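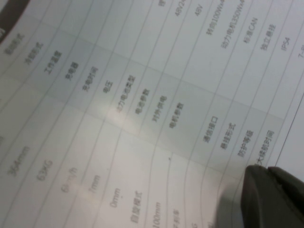 The spec sheet, all in Chinese. Charger, charging time, voltage and so on down the page.

Paper day today. I'd put it off since December and there was no more putting off, the drawer under the printer wouldn't shut and the pile on top of the printer had started sliding down the back of the desk. So, kettle on, everything out on the floor, three folders and a bin bag.

The sheet at the top is the one I got stuck on. Everything else was easy enough (bills, bin, bills, takeaway menu, bin) and then this turns up and I lose most of an hour to it. Can't read Chinese. Did it with the phone and a pencil, row by row, writing the English on a scrap of card. Drive type. Steering type. Operating temperature. Battery type. Suspension type, which is independent, good for it. Somewhere down the end a protection rating, IP54, and that one I knew without the phone because it's on our outside light.

The numbers are a lot easier than the words. 48V. Motors down as 350W x4 for driving and 100W x4 for steering. CAN under the communication row, "standard" apparantly. The longest run time starts 7-8 and I'm taking that as hours till somebody corrects me.

Katherine Villanueva, if you're reading — is 对外供电 really "external power supply"? Does that mean power going in or power coming out? Phone gave me one thing and then another. I've put a question mark on the card.

Anyway. Rule I've settled on for foreign manuals and sheets: keep the original, paperclip the English to the front, write the date on the card and NOT on the sheet. Notburga wrote all over the boiler booklet in biro when we moved to Eltdale and we've never been able to read the bit about the pressure since. It's filed under B for boiler and also under W for swearing at it.

Folders now go:

Green — house. Boiler, roof, the Kuster people who did the gutters, council.
Blue — anything with a plug or a battery. Spec sheets, manuals, receipts stapled behind.
Red — money and tax. Not opened it today, thanks.

Plastic pockets were a mistake by the way. Bought a box of Brusadine ones, too shiny, you get a glare right across the print under the desk lamp and the paper curls inside them. Back to plain hole punch for most of it. The spec sheets I've left unpunched as the text goes too near the edge. Flat wallet at the back of the blue folder instead.

Found while tidying: a receipt for 205 francs for a garden hose I have no memory of, Leopold's swimming certificate, two warranties for the same toaster, the spare key to the shed (!!), and a letter from Thaddäus Rainer asking if I still wanted his filing cabinet. Dated ages ago. Thaddäus if the offer stands, yes please, the four drawer one.

Bin bag is full. Drawer shuts. Shredder got too hot after the bank statments so the rest of those are in a shoebox marked SHRED and will probably be there at Christmas.

Still to do — cables. One box, no labels, at least one charger in there that belongs to nothing I own. Might start writing the voltage on masking tape and sticking it round the plug, my sister Brigitta does that with all hers and I used to laugh at her for it. Not tonight though, soup's on.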